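Automatisation des postes de préparation froide – rapport d'avancement à l'intention du bailleur
Cuisine de Millisholm, deuxième période de financement
Rapport arrêté au 5 août 2024

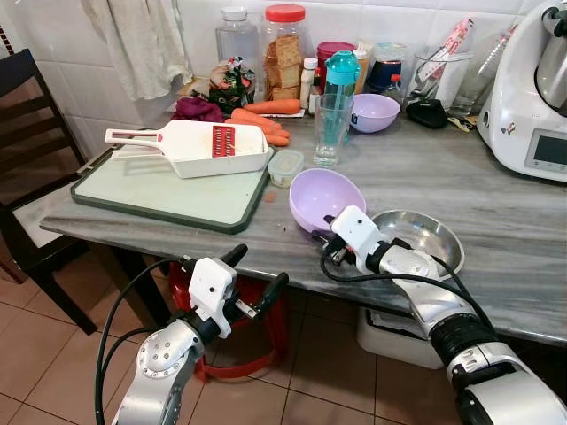
Poste de préparation des légumes, cuisine de Millisholm : les deux bras au plan de travail, avec la mandoline sur sa planche à découper et les carottes. Cliché Urkix.

1. Objet du rapport

Le présent document rend compte de l'emploi de la subvention accordée à Urkix pour l'introduction d'un poste à deux bras dans la cuisine de Millisholm. Il couvre la période ouverte en février et porte sur l'état technique du poste, sur l'organisation du travail et sur les conditions d'emploi des agents concernés. Les pièces comptables sont transmises séparément.

La cuisine de Millisholm prépare 140 repas par jour de service. Son équipe compte 7 agents, dont cinq interviennent à tour de rôle à la préparation froide. C'est à ce groupe que le projet s'adresse en premier lieu, l'épluchage, le râpage et le dressage des crudités ayant été désignés, lors du diagnostic initial, comme les tâches les plus éprouvantes pour les poignets et les épaules.

2. État d'avancement technique

Le poste est installé et raccordé. Les essais se déroulent sur un plan de travail de cuisine ordinaire, que l'on ne vide pas de ses bocaux, de ses bouteilles et de ses sachets avant une séance. Ce choix avait été arrêté avec la maison Vigfúsdóttir, chargée de l'intégration, à la demande des agents : un poste qui exigerait un rangement complet à chaque prise de service leur aurait ajouté du travail.

Trois gestes étaient inscrits au programme de la période.

Saisie et dépose des récipients. Le geste est acquis pour les récipients posés à l'endroit. La reprise d'un bol renversé sur le côté reste irrégulière et demande encore, dans de nombreux cas, l'intervention d'un agent.

Approvisionnement en légumes. Les carottes sont prises une à une et présentées à l'agent. Les bottes serrées posent toujours difficulté, et la séparation préalable se fait à la main.

Râpage. L'usage autonome de la mandoline n'est pas autorisé à ce stade. Les séances se limitent à l'approche et au maintien de l'ustensile. Le passage sur la lame fera l'objet d'une évaluation des risques distincte, dont le cahier des charges est en cours de rédaction.

Le logiciel de planification Vustik a été mis à jour deux fois. La seconde version enregistre les arrêts demandés par les agents et leur motif, ce que la première ne permettait pas. Sur les 100 séances prévues pour la période, toutes ont été tenues ; les dernières ont été regroupées sur une durée plus courte que prévu, en raison d'un retard de livraison de câbles.

3. Effets sur le travail des agents

La répartition des tâches a évolué sensiblement. Avant le projet, l'agent affecté à la préparation froide restait au même poste pendant toute la matinée. Il partage désormais ce temps entre la surveillance des bras, le contrôle des découpes et l'assaisonnement. Les agents font état d'une moindre fatigue des mains en fin de service. Ils signalent aussi une fatigue d'attention qu'ils ne connaissaient pas auparavant, en particulier lorsque la surveillance se prolonge sans changement d'activité. La rotation a été raccourcie en conséquence.

Un second point a été soulevé lors des entretiens collectifs. Plusieurs agents estiment que le rythme des bras, plus lent que le leur, désorganise l'envoi des entrées les jours de forte affluence. La direction a admis que le poste puisse être mis à l'arrêt ces jours-là sur simple décision de l'agent présent, sans justification écrite. Cette faculté a été utilisée à plusieurs reprises et sera maintenue.

Aucun emploi n'a été supprimé et aucun horaire contractuel n'a été réduit. L'engagement pris sur ce point dans la convention reste valable jusqu'au terme du projet. La question de la classification est en revanche ouverte : les agents formés à la conduite du poste demandent que cette compétence figure dans leur fiche de fonction. Une proposition sera soumise aux représentants du personnel au cours de la prochaine période.

4. Formation

Les cinq agents de la préparation froide ont suivi le module de base, consacré à l'arrêt d'urgence, à la reprise en main et au nettoyage des pinces. Le module complémentaire a été reporté – l'équipe a jugé la documentation de Vustik trop technique, et une version remaniée, établie à partir de ses remarques, est attendue de la maison Vigfúsdóttir.

5. Écarts par rapport au plan

Deux écarts sont à signaler. Le râpage autonome, prévu pour la fin de la période, est décalé à la suivante. Les heures de formation ont par ailleurs dépassé la prévision, les agents ayant souhaité des séances en petit groupe ; le dépassement est couvert par la réserve et n'appelle pas de financement supplémentaire.

6. Suites prévues

La prochaine période sera consacrée à l'évaluation des risques liés à la lame, à la reprise des récipients renversés et à la tenue d'une nouvelle série d'entretiens avec l'ensemble de l'équipe, y compris les agents de la cuisson et de la plonge, peu associés jusqu'ici. Urkix sollicite l'accord du bailleur sur le report du jalon relatif au râpage et sur le versement de la tranche suivante selon l'échéancier en vigueur.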